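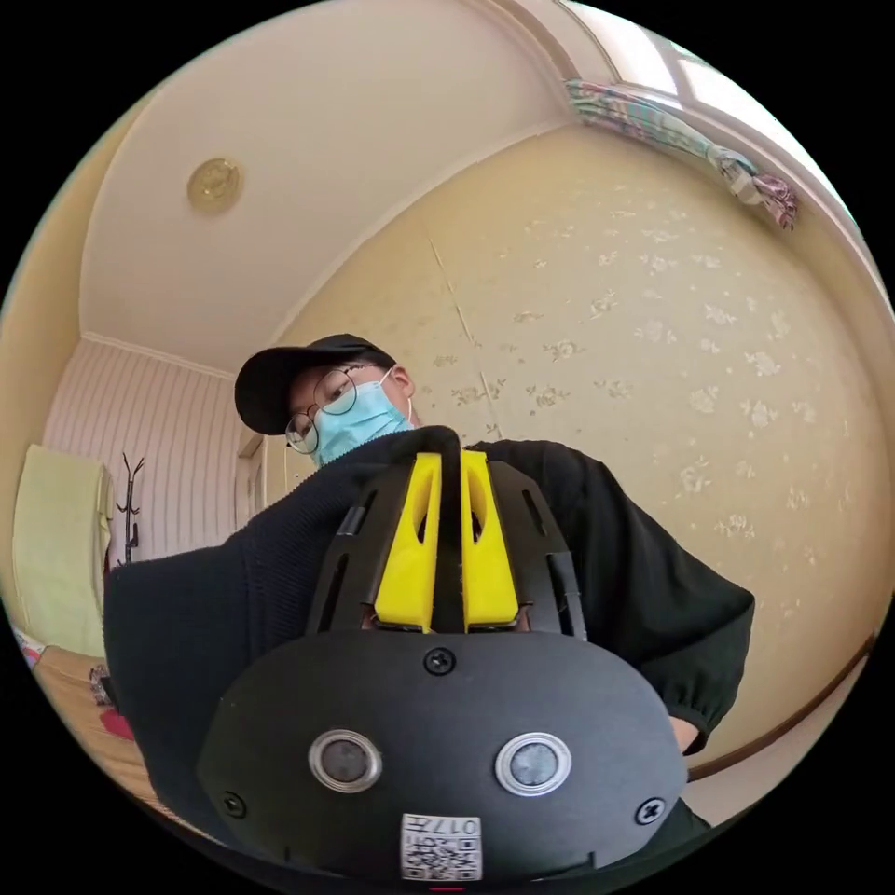
The yellow fingers up close, with the wide lens bending the bedroom into a circle.

Hi! I'm Radoslava, and I write the software that helps robots learn chores. My part happens on a computer, mostly with a mug of cocoa going cold next to the keyboard.

So how does a program learn to pick things up? A lot like you learned to tie your shoes – it gets shown, over and over. A person moves the gripper by hand and does a job with it, and we save the pictures. Each little recording is called a demo. Our program, Kuvasik, has studied 3475 demos so far, and it still gets muddled by socks!

First comes the seeing part, called perception. A picture is just a giant grid of colored dots to a computer. It doesn't know what a bed is. Kuvasik has to work out which dots belong together, and where the fingers stop and the thing they're holding starts. Bright yellow fingers are a big help with that (I love them, they look like cheese).

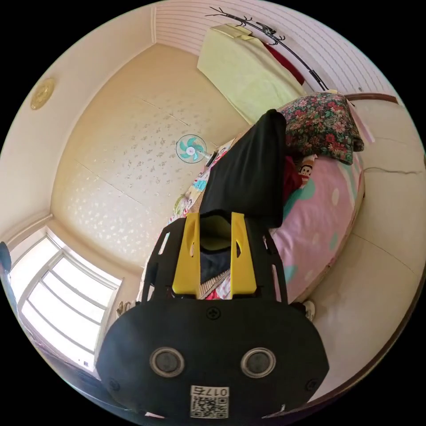

Yellow fingers holding a long piece of black fabric by a polka-dot bed.

Cloth is the hardest! A block stays the same shape when you lift it, but fabric flops and folds and hides bits of itself. And look how busy this bed is: dots, flowers, even a cartoon monkey face. My friend Přemysl works on perception and he cheers whenever we get a messy background, the messier the better.

Next comes planning. The program looks at the picture and guesses the next few tiny moves: a bit forward, a bit left, close the fingers. Then control takes over and tells the motors how hard to push. After that it looks again and makes a new guess. Look, guess, move, look, guess, move, many times every second.

In June we tested Kuvasik on 270 cloth pickups, and it dropped plenty of them. We keep the drops too and go through them one by one to see which part got mixed up, the seeing or the planning or the moving.

Want to try it at home? Close your eyes and have a friend steer your hand to a T-shirt using only the words "left", "right", "forward", "down" and "pinch". Then swap!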